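4.3 Grip and path in the clearing of seating

The third part of the floor-clearing routine, after loose items and cables, is the movement of seating. It takes up more of the working time than any other part at both sites and is the least well covered by the written instructions. The Furnero instruction sheet in use in April gives it a single line ("move chairs to the side and return"). The Plorow sheet does not mention chairs at all. What follows is therefore a description of practice.

A chair move was defined as any continuous displacement of one chair by one handler, beginning when a hand first takes hold of the chair and ending when the last hand is withdrawn. A chair nudged by the foot or hip was not counted unless a hand was also used. A chair that was set down, released and taken up again was counted as two moves, even where the second was plainly a correction of the first. On this definition the record contains 921 moves. All were coded by Evie Garside, and those on which the code was in doubt were settled with Howard Dawber before the tables were drawn up.

4.3.1 Types of hold

Five types of hold were distinguished.

Type A, both hands on the upper edge of the backrest. The handler stands behind the chair or, less often, in front of it and leans over the seat. The hands are set apart, near the two ends of the rim, and the chair can be steered by pressing more firmly with one than with the other.

Type B, one hand on the upper edge of the backrest. The free hand carries something else, most often a bag or a bin, or hangs at the side. Steering is poor and the chair tends to swing about its column.

Type C, one hand on the backrest and one on an armrest. This was used for turning a chair on the spot and for drawing it out from under a desk.

Type D, both hands on the armrests. The handler faces the chair and must bend. The hold was seldom used for more than a short distance.

Type E, hands below the seat. This is a lifting hold and was used where the chair had to clear an obstacle completely.

Type A was the usual hold in both offices wherever the chair had a backrest tall enough to be reached without stooping. With mesh backs the reason is partly one of construction. The mesh itself gives under the fingers and offers little purchase, so that the hand travels to the nearest rigid part. On a chair with a moulded rim this is the top edge, and the handlers went to it directly, in most cases without looking. On chairs in which the mesh is wrapped over the frame, as on the older Pleren chairs at Mottram, the first contact was often lower and the hands then moved up.

The distance between the hands was not measured. It was noted, however, that handlers who held the rim near its centre had more trouble in keeping the chair straight than those who held it towards the ends, and that the former often changed their hold within the same move. A curved rim encourages the wider placing, as the hands come to rest where the edge begins to turn downwards.

4.3.2 Rolling, dragging and lifting

A chair on castors is intended to be rolled, and most were. Rolling was smooth on the hard floors and less so at the carpeted end of the Plorow office, where the castors had to turn through the pile before the chair would change direction. Handlers met this by tipping the chair slightly towards themselves so that part of the base left the ground. The chair was then half rolled and half dragged. Moves of this kind were coded as rolling as long as at least one castor stayed on the floor.

Full lifts numbered 93, or 10.1 per cent of all moves. They fell into three groups. In the first, a cable lay across the path and the handler raised the chair over it. In the second, the chair was stacked seat-down on a desk, a practice confined to the Furnero site and given up during the study after marks were found on a desk top. In the third, the base had become locked with the base of a neighbouring chair. This last case arises from the shape of the base. The legs radiate from the column, and when two chairs are pushed together the leg of one slides between two legs of the other. They go together easily and come apart only if one is turned. Handlers who knew this turned the chair first; others pulled, and then lifted.

Cables deserve separate mention. Where a cable ran down beside a desk to the floor, chairs standing next to it were frequently moved before the cable had been cleared, in spite of the order given in the instructions. In such cases the handler had a poor view of the floor. With both hands on the rim and the head above the backrest, the view straight down takes in the top of the chair and the handler's own arms, while the part of the base directly beneath the seat is hidden. A leg or castor that projects to one side can be seen. The remainder has to be judged from the way the chair moves.

4.3.3 Where the chairs were put

Three kinds of resting place were used: against a wall, in the gap between two desks, and in the open floor already cleaned. The wall was preferred at the start of a session and the open floor towards the end, which agrees with the general direction of work from the far wall to the door.

Wall space was more restricted than the floor plans suggest. The plans show desks, cupboards and doors. They do not show the goods that gather along a wall in daily use, chief among which at both sites was drinking water. Bottles and jugs awaiting use or collection stood directly on the floor, generally close to the point of supply, and took up a strip into which a chair could otherwise have been backed. They were rarely moved. A full container is heavy and an empty one is easily knocked over, and handlers steered round both in the same way. Storage boxes were treated differently: a light box would be pushed along the wall with the foot to make room.

On the visit of 12th May, a Sunday, when the Mottram office was out of use, the wall strip was paced out with the stored goods in place and again with them taken away. The strip available for chairs with the goods in place was enough for a single row with backs to the wall and allowed no second row. This explains the frequent use of the gap between desks on weekday evenings, when all the chairs were in the room.

4.3.4 Objects on seats

Seats are used as shelves. Coats, bags, folders and small personal items were all recorded. Large items were removed before the chair was taken hold of. Small items were usually left where they lay, and the chair was moved with the item on it. Dark items on dark seats were at a particular disadvantage, as the colour of the seat gave no contrast and the approach from behind placed the backrest between the handler and the seat. The sheets at both sites now ask that seats be checked, but do not say from which side.

Whether an item stayed in place depended chiefly on the hold. A chair held by Type A and kept level carried small items without loss in nearly every case. Tipping the chair, as described in 4.3.2, caused items to slide to the back of the seat, where most were stopped by the backrest and a few passed through the gap beneath it. Objects that fell in this manner were found later on the floor and could not be returned to a known desk.

4.3.5 Illustration of the usual hold

Figure 2 shows the Type A hold from the handler's own viewpoint. The hands are on the upper edge of a curved backrest with a pale rim, one towards each side, and a castor leg can be seen reaching out to the right. A cable runs down towards the floor nearby. A second mesh-backed chair, with a small black object on its seat, stands near the corner of a desk and next to the jugs on the floor, an arrangement of the kind discussed in 4.3.3 and 4.3.4.

Figure 2. Two-handed hold on the upper edge of the backrest (Type A). Behind: second chair, three clear water jugs with red caps and handles, and an inverted water bottle by the wall. 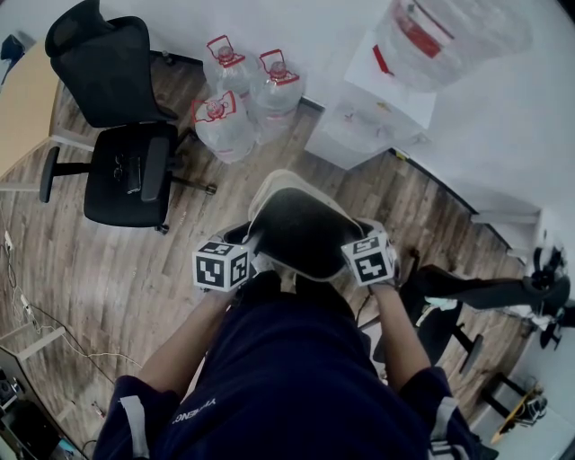 4.4 Return of seating to desks

Return moves were coded on the same scheme. They were shorter than clearing moves, and the choice of hold was governed mainly by the height of the desk edge, under which the armrests did not always pass.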